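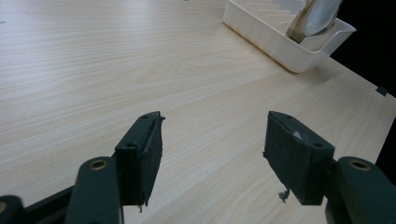

Why does wood have lines in it?

Ever looked at a plank close up? Stripes, swirls, wobbly bits. Grown-ups call it the grain. It's a bit like a diary the tree kept.

Trees grow fatter every year. Not from the middle. From just under the bark, where there's a very thin layer that makes new wood. In spring, loads of water, loads of sun, so the tree grows fast. That wood is pale. By the end of summer it slows down and the new wood is darker and tighter packed. Pale bit plus dark bit = one year. That's a ring!

Now the clever part. Rings are circles if you cut straight across the trunk, like slicing a carrot. Cut the trunk longways instead and you get long lines. Same rings, differnt slice. Try it with a carrot at home (ask first, knives are sharp).

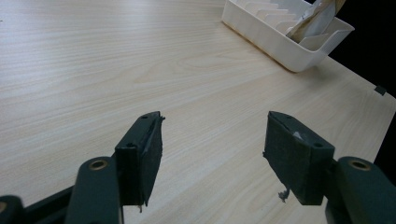
So what about knots? A knot is where a branch used to join on. The trunk kept growing and swallowed up the bottom of the branch, and the lines had to bend round it. Like a stream going round a stone.

Fat rings and thin rings mean different things. Fat ring, good year, plenty of rain. Thin ring, could be a dry year, or bugs ate the leaves, or a bigger tree was hogging the light.

Up in Nenddale there's an oak stump by the footpath with 124 rings. It was 30 metres tall before the storm got it. Go in May if you can, the bluebells are out then. The wood shop at Nosatcombe has slices of ash and pine you can hold too. Ash is heavy. Pine smells lovely.

Do all trees make rings? Nope. In hot places where its warm and wet all year round, some trees just keep growing and never stop for a rest, so the rings are very faint or not there at all. Palm trees don't make them either. Their insides are more like a bundle of straws.

Words to remember
Grain: the pattern of lines in wood
Bark: the tree's tough outer coat
Knot: where a branch was

Next time: why do leaves go brown?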